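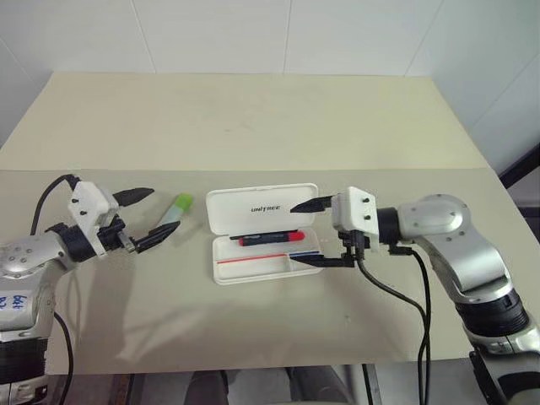 Week 4: Does the policy see the pen?

Reading: Dambrauskienė, chapter on wrist views.

Be careful with success rates. The Gavalas planner reports 70 percent on pen packing, and the slides going round make that sound like a solved task. It depends on what got counted. A grasp scored from gripper width alone says the fingers stopped on something – it says nothing about which way the cap points, and a case has a long side and a short one.

Two things to check before you believe any number:

Did the held-out set change the pen's angle, or only its position?
Was the wrist view used by the controller, or just logged?

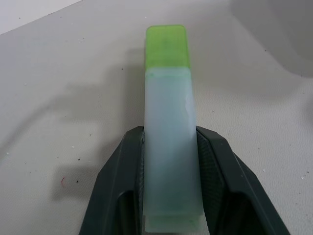

Fig. 1. Wrist view, highlighter between the pads, cap end away from the gripper.

Translucent barrels are hard on depth estimates. Iveck's segmenter was tuned on 3209 frames, mostly opaque objects, so treat its masks as a guess. Plot the mask edge against the pad edge yourself – do not trust the confidence score.

Homework: rerun the Dirnlow log with the wrist stream turned off. Bring the plot.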